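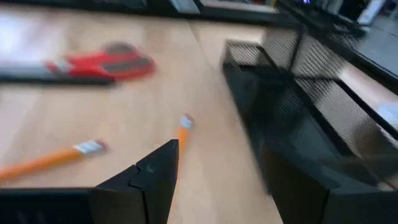
Wooden Desktops: Care and Finish FAQ
Last updated: 2019-08-13

Does this page apply to all Lindent tops?

It applies to solid wood tops sold under the Motholm and Barros names. Motholm tops have a factory lacquer. Barros tops have a hardwax oil finish and need different care. The finish is printed on the label on the underside, next to the batch code.

I removed the label. How do I tell which finish I have?

Put one drop of water on a spot that is normally out of sight and leave it for 10 minutes. Wipe it off. On lacquer there is no change. On an oiled top that is due for maintenance, the spot will be slightly darker and will fade as it dries. A freshly oiled top may show no change either, so compare the edges as well: lacquer leaves a continuous film over the end grain, while oiled end grain feels a little open under a fingernail.

What should I use for routine cleaning?

A cloth dampened with water and a small amount of dish soap. Wring it out well, wipe with the grain, and dry the surface right away. Do not use ammonia, bleach, scouring powder, or melamine sponges. Melamine sponges are abrasive and will leave dull patches on lacquer. Furniture sprays that contain silicone do no visible harm at first, but they make later refinishing difficult and we do not recommend them on either line.

Why does the grain differ from the sample I was sent?

Samples are cut from a single board. A full top is glued up from several, and each takes light differently. Streaks, bands, and shifts in tone are normal and are not grounds for a return. Filled knots are accepted on the underside only.
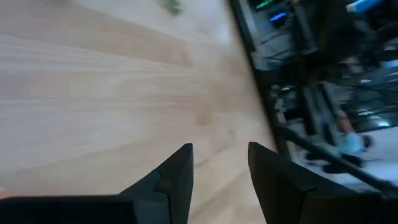

Light-colored wood with darker tan streaks in the grain.

Will the color change over time?

Yes. Most light woods turn warmer with exposure to daylight, and most of the change takes place in the first year. Items left in one position will leave a paler area under them. Move them now and then during this period. A pale area usually evens out once it is uncovered, but this can take months.

How do I remove pencil and ink marks?

Pencil: use a clean white vinyl eraser with light pressure, then wipe. Colored erasers can leave dye behind.

Ballpoint on lacquer: isopropyl alcohol on a cotton swab, applied to the mark only and wiped off within a few seconds. Test a hidden spot first.

Ballpoint on oil: alcohol strips the finish. Sand the spot lightly with the grain and re-oil. Permanent marker usually sinks too deep for this to work.

Can I repair a scratch myself?

On an oiled top, yes. Sand with the grain, extend the sanded area past the scratch so the edge does not show, remove all dust, and apply a thin coat. On lacquer, fine scratches can be reduced with a 3,000-grit pad and water, though the sheen in that spot will change. Deeper scratches in lacquer need a full refinish.

How often should an oiled top be re-oiled?

Once a year for normal desk use, twice for a shared table. September is a convenient time in most of the country – windows can still be opened, and the coat cures before the heating season. Spread used rags flat outdoors to dry. Oil-soaked rags that are folded or piled up can catch fire without any outside source of heat.

Can I stand a lamp or metal desk accessories on the surface?

Yes, provided the base is clean and has felt or cork pads. Unpadded metal can scratch, and bare steel can leave black stains on tannin-rich woods such as oak if moisture gets under it. Rubber feet may react with lacquer. Lift objects to move them; grit under a tray does more damage than the tray itself.

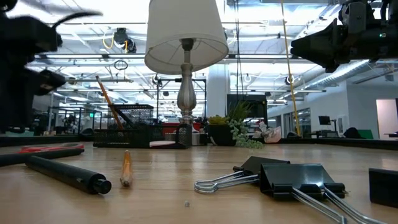
Table lamp with a white drum shade, black mesh pen cup and desk tray on a wooden tabletop.

My top has cupped. Is it defective?

Usually not. Solid wood moves across the grain as humidity changes, and 19 mm tops move more visibly than thick ones. Check that the frame screws run through slotted holes and are not fully tightened. If the holes are slotted and the cup remains after a month of stable humidity, contact the Drurkevcombe workshop with the batch code and a measurement taken across the width with a straightedge.

Can I cut a top to size?

Yes. Seal the cut edge the same day, with the same number of coats as the face. Cutting ends the warranty on warping – the finish warranty still covers the uncut faces.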